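Suturing Robot at the Kristiansen Site: Questions From Staff

Updated November 27, 2019

These are the questions bench staff, trainers and schedulers sent in after the first Flulow station was announced. If yours is missing, ask your shift lead and it will be added.

What is being automated?

The stitching step on practice pads and test samples. Until now a technician has sewn every demonstration closure by hand before it goes to the thread test bench or into a training kit. The Flulow station does the sewing with two instruments, first under the control of an operator at a console and later, for simple rows, on its own. Cutting, pouring, inspection and packing are not part of this project.

Why this step?

Orders for closed samples have grown faster than we can train people to sew them. Last year the bench produced 3,057 closures, and 264 of them were rejected at inspection for uneven spacing or torn edges. Most of the rejects came from the last part of a shift. Sewing is also the job with the most complaints of sore hands and necks.

Will anyone lose their job?

No positions are being removed at Besidier because of this station. Two of the sewing seats become operator seats on the same pay grade. Anyone who would prefer to stay with hand sewing can ask to, and there will be hand work for the foreseeable future – curved and layered samples will not go to the machine at all.

Who can apply for an operator seat?

Anyone who has passed the hand sewing check. You do not need a computer background. We looked at hiring from outside and decided that knowing what a good stitch looks like is harder to teach than using the console.

How long is the training?

30 hours, spread over your normal shifts and paid as normal hours. The first part is moving the instruments without thread. After that you work with thread on scrap pads, then on samples that are inspected but not shipped. You are signed off when you complete 75 stitches in a row that pass inspection. If one fails, the count starts again.
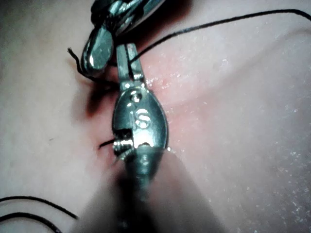
Thread handling is the part that takes new operators the longest. When you sew by hand you feel the pull through your fingers, and at the console you have to judge it by eye. The line from the jaws can be smooth and tight while other strands lie slack on the surface only a short distance away, and you need to know which is which before you move either instrument. Puckering next to the stitch is your main sign of how hard the material is being pulled. Short ends should be left where they are until the stitch is finished. Trainers will stop you if the two grippers get close enough to touch without a reason, so expect that to happen often in the first week.

Does the machine make decisions by itself?

In operator mode, no. It moves when you move. In row mode it follows a planned line of stitches and stops if the thread pull goes outside the set range. An operator has to look at the stop and clear it. Row mode will not be used before December, and only on flat pads to begin with.

Is everything I do at the console recorded?

Yes. The station records instrument movement and the close-up video for each closure. The recordings are used to improve row mode and to go over problems in training. They are kept under sample numbers, and they will not be used for individual performance reviews. That point is in the written agreement with the Wurnell staff council, and a copy is on the notice board by the lockers.

What happens to breaks and rotation?

Console work is easier on the hands and harder on the eyes. Operators change over every hour and go to inspection or packing in between. Please do not trade away your rotation, even if the queue is long.

Is there still a target per shift?

Not for operators during training. After sign-off there will be a target, and it will be set from what trained operators do in their first full month. The hand sewing target stays the same.

Who do I call when it stops?

Press pause, take your hands off the controls and call the cell lead. Do not cut the thread to free an instrument unless you have been told to. For faults that keep coming back, write down the sample number and the time in the station log.

Can I see it before I decide?

Yes. Sign up on the sheet at the training room door. Visits are in small groups and count as working time.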